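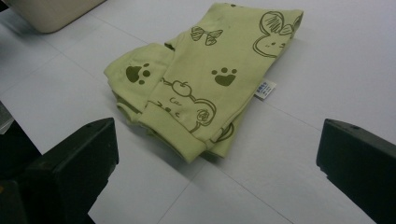

Issue 80

FOR IMMEDIATE RELEASE

Flurnham Library to Name Reading Room for Longtime Teacher Edgars Lapiņa

FLURNHAM - The Flurnham Public Library is delighted to announce that its second-floor reading room will be named for Edgars Lapiņa, who taught evening English classes in this town for most of his adult life and who, as many of his former students will tell you, still can't walk past a misspelled sign without going inside to have a friendly word with the owner.

The Edgars Lapiņa Reading Room will open in November with an afternoon reception, beginning at 2 p.m., and everyone is welcome.

Mr. Lapiņa was the youngest child of a baker and a seamstress and came to this country with his parents as a small boy. The family settled first in Drilham, where his father found work on the night shift at a commercial bakery and his mother took in alterations at the kitchen table. He learned his English, he has always said, from the radio and from a neighbor named Mrs. Selvanayagam, who lent him one book a week and expected it back with an opinion.

After high school he served two years in the Army, came home, married Ruth, and took a job in the shipping office at the Jaltutwood furniture plant. It was there that a co-worker asked him for help filling out a form for his daughter's school. Then somebody else asked. Before long he was staying after his shift two nights a week with a borrowed chalkboard, and by the end of that first winter the group had outgrown the break room and moved over to the library basement, where it stayed.

He earned his teaching certificate at night, over six years, while he and Ruth were raising their three children, Peter, Anna and Louise. When the plant closed he went to work for the school district full time, but he kept the evening class going all the same - and he kept it free. In its busiest years it drew 60 students a term, with people sitting on the stairs when the chairs ran out.

"I walked in with maybe 100 words of English, and most of those were about food," said Ott Jõgi, a former student who is now the library's director. "Edgars sat down next to me and asked what I liked to cook. We talked about soup for the whole hour. I went home and told my wife that I had made a friend, and that was a long time ago now, and he is still my friend. I'm so happy that I get to be the one to put his name on that door."

The room has been repainted and fitted with new lamps, two long study tables and a shelf of books for adult learners. Former students and their families gave around 200 of the books, many with a note written inside the cover. Ruth Lapiņa, who passed away four years ago, is remembered with a window seat on the side facing the river, where she liked to wait for her husband to finish up.

Mr. Lapiņa, who recently turned 80, says he is pleased and a little embarrassed by all the fuss. "I only ever opened the door and put the coffee on," he said. "The students did the hard part, after a full day's work, too. I hope people will come in and use the room, and I hope they will talk in it. A reading room doesn't have to be so quiet as all that."

Evening classes will move upstairs to the new room after the reception. Anyone who would like to enroll, or who has an old class photo or a story to share for the memory book, may stop by the front desk during regular library hours and ask for Mr. Jõgi.

Light refreshments will be served at the reception, including rye bread made from the Lapiņa family recipe. Parking is available behind the building, and the elevator is just inside the rear entrance.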